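Kitchen counter demos, second pass

December 28, 2025

The dish handling set for Clolerero now stands at 121 kept demonstrations. I threw out 45 from the first pass, nearly all for the same fault: the grip closed before the fingers had stopped moving sideways, and the policy learned to copy the sideways motion. Indrek Strazds spotted it in the replays back in May and I was slow to believe him.

The rules for the second pass are short. Approach, pause, close, lift, pause, place. Each pause lasts long enough to show up as a flat stretch in the finger width trace. Bowls are taken by the rim. Plates may be stood on edge and passed between grippers, but the first one does not open until the second has closed. 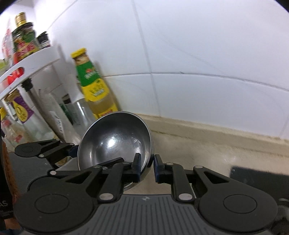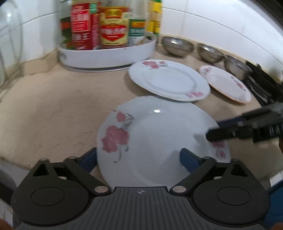
Rim grip on a steel bowl (first) and a floral plate held upright between the finger pads (second).

Polished steel and white glaze are both hard on the tracking. Highlights slide across the surface as the dish turns, and the feature matcher follows the highlight. Tiled walls add repeated corners that all look alike. I now drop any demonstration where the pose estimate jumps by more than 3 cm between neighboring samples – crude, but it catches most of the bad ones.

Žydrūnas Liepiņa asked why I leave the bottles and jars on the counter. The test kitchens will have them too, and a policy trained on bare stone tends to stall when it meets a label.

Still open: handover timing with two grippers. Amber Meijer wants it labeled by hand, I want to read it off the finger widths. We will try both on 4 sessions and compare.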